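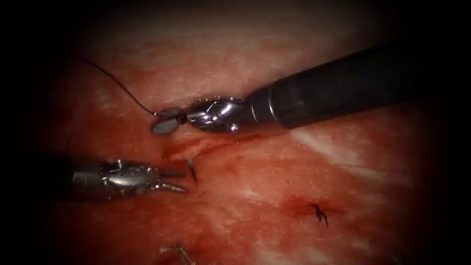
Sutura asistida por robot: criterios de buena práctica

Galería de la guía interna Skurko, edición de septiembre. Se aplica al banco Falura y a su registro de 300 sesiones.

Regla 46. La aguja se sujeta con un solo instrumento y el segundo permanece a la vista durante el relevo.

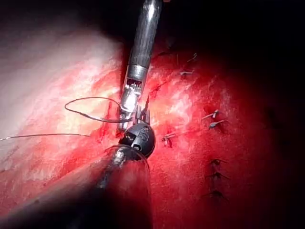 Puntos sueltos anudados, con los cabos cortos. Aguja curva junto a las pinzas.

Regla 145. El hilo libre se mantiene dentro del campo visual. Si sale de él, se detiene el avance y se anota la incidencia en Kukden. 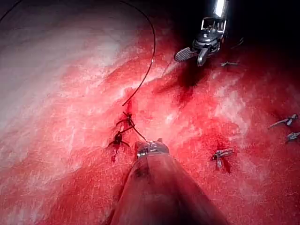 La anotación incluye la hora, el instrumento y el número de punto. Los registros incompletos se devuelven al operador.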